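Flasks on the bench: Deepika Nadar on 54 litres of vinegar and a borrowed lab cupboard

Sep 1, 2026

14 comments | 41 shares
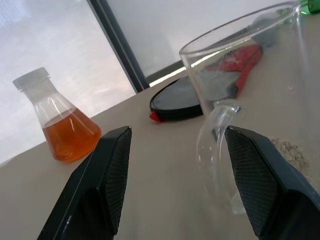
Eun-ji Na thinks people worry too much about glassware, and told me that a washed jam jar would do for anyone starting out with vinegar at home. Deepika Nadar agrees with her up to a point. She started in jam jars as well, and kept using them for two winters before she bought her first Erlenmeyer flask.

"A jar is fine until you want to do the same thing twice," Nadar says. "Then you want to know how much you had in it."

She makes cider and malt vinegar under the name Putlow, in a rented unit behind a tile shop. The unit has one sink, a long bench and a metal cupboard that came from a school science room. The school was getting rid of it and she paid for the ute. There was glass still in it, mostly beakers, and a box of stoppers that didn't fit anything.

The flasks came later. She prefers them with screw caps.

"The old ones I had took a rubber bung," she says. "I'd knock the bung, it would roll under the bench, and I'd have to boil it again. With a cap you put it on and it stays on."

The shape matters to her more than the brand. A cone with a narrow neck can be swirled without the liquid coming up over the top, and she swirls every sample before she tests it. She fills a flask no more than halfway for the same reason. For a 600 mL sample she takes out the next size up.

The jugs do a different job. Anything that gets poured from one place to another goes through a jug with a handle, because her hands are usually wet by then. She has dropped two beakers and no jugs.

"I don't trust the lines on the side, though," she says. "They're good enough for a rinse. If it's going on a label I weigh it."

Her larger batches sit in plastic barrels along the back wall. She has 54 litres going at the moment, most of it cider vinegar from apples grown out at Varghese, and a smaller malt batch that she is less sure about. Each barrel gets sampled once a week. She writes the result on masking tape and sticks the tape to the barrel, then copies it into a notebook at the end of the day. The notebook is on page 332. It is the second one.

The acid test itself takes a few minutes. She measures a little vinegar, adds an indicator and drips in a solution of known strength until the colour turns. With pale vinegar it is easy to see. With malt it can be a nuisance, and she dilutes it with distilled water first.

"The first time I did a dark one I sat there adding more and more," she says. "I'd gone past it ages before. I had to start over."

Padmavathi Raju taught her the method over a weekend, using a burette clamped to a kitchen shelf. Nadar still has the page of instructions, which is in a plastic sleeve on the cupboard door and has a brown ring on it.

Cleaning takes longer than testing. Everything is rinsed as soon as it is emptied, then washed in hot water with plain detergent, then rinsed again three times. Caps are washed separately. She found early on that the ridges hold a smell if they are left overnight, and she now goes around them with an old toothbrush. Flasks dry upside down on a peg rack. The jugs won't fit on the rack, so they go on a folded tea towel at the far end of the bench.

"Someone gave me a proper bottle brush with a bent end," she says. "I'd been using a cloth on a chopstick. It worked, but you'd lose the cloth in there."

I asked what she spent setting up. She put it at about $900, not counting the barrels, and said a fair part of that was a set of scales she could have bought second-hand. The cupboard cost her nothing. She would buy fewer sizes of flask if she did it again - two would cover nearly everything - and she would get spare caps in the same order, as the ones she has found since are a slightly different thread.

The next bottling is in October. Gangadharan Shetty has asked for a case of the cider for his shop in Drarard, and she has promised him the malt as well if it comes good. She isn't bottling it early to suit him.

"It was a bit thin last week," she says. "I'll leave it. I've got plenty of tape."

Putlow vinegar is sold from the unit by arrangement. Nadar asks people to bring their bottles back with the lids.

14 comments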